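Das Warnschild liest keiner mehr

Fr 18. März

Gestern in der Teeküche. Am Wasserkocher klebt ein Zettel: Achtung heiß. Am Spülbecken: Achtung, heißes Wasser. An der Tür zum Flur: Vorsicht Stufe. Da ist keine Stufe. Da war mal eine, vor dem Umbau, die Stufe ist weg und der Zettel ist geblieben. Und am Kühlschrank, laminiert, mit zwei Ausrufezeichen: Bitte eigene Lebensmittel beschriften!! Im Kühlschrank stand eine Butter. Unbeschriftet.

Ich schreibe das schnell runter, weil ich um 4 los muss, aber es ärgert mich seit Wochen. Wir warnen zu viel. Und damit meine ich wir, also auch mich, ich hab selbst schon Zettel aufgehängt.

Angefangen hat es bei mir mit einer Leiter. Stadix, zwei Stufen, ein Haushaltstritt, mehr nicht. Auf dem Ding kleben mehr Aufkleber als es Trittfläche hat. Nicht kippeln, nicht auf nassem Boden, nicht mit Absätzen, nicht neben offenen Fenstern, nicht ohne Lektüre der Anleitung. Die Anleitung hat sechs Sprachen und ein eigenes Kapitel über das Aufklappen. Ich hab sie nicht gelesen. Sie auch nicht, wetten. Man steigt auf den Tritt, holt die Auflaufform runter, fertig.

Jetzt kann man sagen: schadet doch nicht. Ein Aufkleber mehr, was solls. Doch, schadet. Aufmerksamkeit ist ein Topf, und der ist irgendwann leer. Wer mir 100 Sachen zuruft, dem höre ich bei der hundertersten nicht zu, auch wenn genau die mir den Finger rettet. Meine Großmutter hat mir als Kind im ganzen Haus genau eine Sache verboten. Die Kellertreppe. Alles andere durfte ich, Herd, Schere, Schuppen, mit Aufsicht oder eben ohne. An der Kellertreppe bin ich bis heute vorsichtig, dabei ist das Haus längst verkauft. Eine Warnung, ein Leben lang gehalten. Versuchen Sie das mal mit einem Zettel am Wasserkocher.

Es gibt gute Warnzeichen, das will ich gar nicht bestreiten. Das Dreieck zum Beispiel. Dreieck heißt aufpassen, das versteht man ohne Deutsch und ohne Brille. Klein, klare Form, da angebracht wo das Gerät steht. Kein Satz, kein Bitte, kein Smiley. Wenn es dabei bliebe, wäre ich zufrieden.

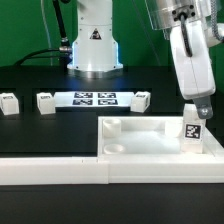 Kleines Dreieck, vorne am weißen Gehäuse. Mehr Text braucht es nicht.

Aber dabei bleibt es ja nie. Neben das Dreieck kommt der Zettel, der das Dreieck erklärt. Dann kommt die Mail, die auf den Zettel hinweist. Dann die Schulung zur Mail. Nia Sayce, mit der ich früher in Stekow im Büro saß, hat das die Zwiebel genannt, und ich hab keinen besseren Begriff gefunden. Außen lauter Schalen und innen, ganz klein, die eigentliche Gefahr. In Stekow hatten wir einen Ordner mit Sicherheitshinweisen, so dick, dass er oben auf dem Schrank lag und einmal runterfiel. Auf den Kopierer, zum Glück. Danach gab es einen Hinweis, dass auf dem Schrank nichts gelagert werden darf. Der wurde im Ordner abgeheftet.

Warum machen wir das? Angst, sicher. Vor allem aber die Angst, schuld zu sein, was etwas ganz anderes ist als Angst um jemanden. Wer um jemanden Angst hat, geht hin und redet mit ihm. Wer nicht schuld sein will, hängt was auf. Der Zettel sagt nicht pass auf dich auf, der Zettel sagt ich habs dir gesagt. Das merkt man als Leser sofort, und man liest dann halt weg.

Besonders schlimm bei Durchsagen. Im Bahnhof Grirnent läuft eine vom Band, lassen Sie Ihr Gepäck nicht unbeaufsichtigt, dann Pause, dann wieder. Ich hab da letzten September zwei Stunden auf einen Anschluss gewartet und konnte sie hinterher mitsprechen. Dann kam eine echte Durchsage, Gleiswechsel, gleiche Stimme, gleicher Ton, gleiches Gong davor. Der halbe Bahnsteig ist stehen geblieben. Ich auch. Zug weg. Da hat die Warnung vor dem Kofferdiebstahl mich den Zug gekostet, und geklaut hat meinen Koffer sowieso keiner, der war schäbig.

Und am Bildschirm dasselbe. Sind Sie sicher? Sind Sie wirklich sicher? Diese Aktion kann nicht rückgängig gemacht werden. Ja, ja, ja, klick. Ich hab auf die Art mal einen ganzen Ordner Urlaubsbilder gelöscht, 1000 Stück, und der Rechner hatte mich vorher brav gefragt. Der fragt aber auch, wenn ich eine leere Textdatei wegwerfe. Woher soll meine Hand den Unterschied kennen? Die hat sich das Ja angewöhnt, die ist nicht dumm, die ist nur müde.

Jetzt kommt der Einwand mit den Kindern, den Neuen, den Leuten die das Haus nicht kennen. Stimmt. Für die muss was dastehen. Eine heiße Leitung muss gekennzeichnet sein, eine Starkstromdose auch, und an Maschinen ist sowieso vieles vorgeschrieben, da rede ich keinem rein, davon verstehe ich zu wenig. Mir geht es um den Wildwuchs obendrauf. Um das Selbstgedruckte. Um die Packung Erdnüsse, auf der steht, dass Erdnüsse drin sind, und zwar als Warnung. Gut, das ist ein blödes Beispiel, Allergiker wollen das so und haben recht. Streichen. Oder nein, lass ich stehen, zeigt ja auch wo die Grenze verläuft und dass ich sie selber nicht immer treffe.

Mein Vorschlag ist klein. Jeder Zettel kriegt ein Datum. Wenn das abgelaufen ist, wird er abgenommen, und wer ihn behalten will, muss ihn neu schreiben, von Hand. Sie glauben nicht wie viele Gefahren sich erledigen, wenn man dafür einen Stift suchen muss. Im Schwimmbad Beddoe haben sie vor zwei Jahren beim Streichen alle Schilder abgehängt und danach nur die wieder hin, die jemand vermisst hat. Vermisst wurden die Wassertiefe und Nicht rennen. Der Rest liegt wohl noch im Abstellraum, darunter ein Schild, das vor feuchten Wänden warnt.

Feuchte Wände, im Schwimmbad.

Ein bisschen geht es mir auch um den Ton. Ein Haus voller Verbote ist ein unfreundliches Haus, egal wie oft Bitte draufsteht. Man läuft da durch und fühlt sich ständig ermahnt, für Sachen die man gar nicht vorhatte. Ich wollte die Klobürste nie zweckentfremden. Jetzt denke ich bei jedem Besuch drüber nach, wozu man sie hätte verwenden könen.

Den Zettel mit der Stufe hab ich heute früh abgenommen. Bisher hat sich niemand beschwert. Den am Wasserkocher auch, der war eh verkalkt und hing nur noch an einer Ecke. Die Butter hab ich beschriftet, mit Kuli direkt auf die Folie: Butter. So, muss los.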